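夹爪这件事，又改主意了

三月的时候我在这里写过，说手持夹爪采数据无非是个体力活，方法上没什么可讲的。现在把那句话收回来，收得比较体面：体力活是真的，方法也确实有。

事情是这样。我们拿手持夹爪录演示，再用这些演示训练策略，任务是抓软东西放进盒子。第一批录了1150条，全是我一个人录的，手法统一，姿态优雅，loss曲线漂亮得可以裱起来。上机一试，策略学到的主要是我本人的习惯：物体偏一点，它照样往我爱去的地方伸。Augustina Yakubu看完回放，只说了一句“挺像你的”，然后去倒水了。

第二批换了思路。总量砍到141条，但每条开录之前，物体的位置和朝向都重新打乱，布料用橡皮筋扎成不同的形状，桌面也不收拾。最后这一条我执行得格外到位。另外规定夹歪了不准重来，当场调整，调整的过程一并留下。以前我把这种片段统统删掉，觉得丢人。

结果是小数据那一版赢了。每版跑50次，新版在没见过的摆法上成功率将近旧版的2倍。手套依然最难，手指那头总往外支棱，夹哪儿都像在跟它握手。 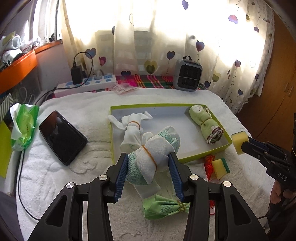

夹住一捆手套，盒子里还有两卷布。

还没弄清楚的是，功劳到底归“打乱摆放”还是归“保留失误”。两样一起改的，审稿人看了肯定要皱眉，我自己也皱了一会儿。接下来打算拆开各录一批，变量一次动一个，像教科书上写的那样。

旧的那1150条暂时没删，硬盘还放得下。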